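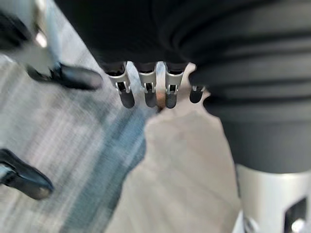
*Black cloth, with its folds.*

My aunt left me the shop in Baloyi and 11 bolts of black cloth. The shop was sold before I got there. The cloth was in the back room, stacked against the wall, and the buyer wanted it gone by the end of May.

I called Tendow, the mill that wove it. A woman in the office said they did not take returns after 3 years. I asked how old it was and read her the number on the tag. She was quiet for a while, and then she said the number had one digit too few.

"So it's older than three years," I said.

"It's older than our phone system," she said.

My aunt made mourning clothes. When I was small, people in Baloyi still wore black for 100 days after a funeral, and she could finish a coat overnight if the family had a car waiting. By the time I left home they were wearing black for the service and going back to work in whatever they liked. She kept ordering. My mother said it was stubbornness. I think she had a standing order and never wrote to cancel it.

I put a card in the window of the bakery. A man came from the theater in Pirnalis and took three bolts for curtains. He rubbed the edge between his fingers and asked what I wanted for it, and I named a price that was too low, and he paid it fast. A school took two more. The rest stayed where it was.

On the last evening I pulled one bolt down and unrolled it across the cutting table. I was looking for moth holes. There were none. Near the core I found a strip of paper pinned to the cloth with my name on it, and under my name a chest measurement, a sleeve and a length. They were a grown person's measurements. I had not lived in that town since I was sixteen.

I got her tape out of the drawer and measured my arm from the shoulder. She was off by half an inch.

I cut four yards from the end, folded it, and put it in my suitcase under my shoes. In the morning the buyer came with his keys and asked if the rest could stay until June.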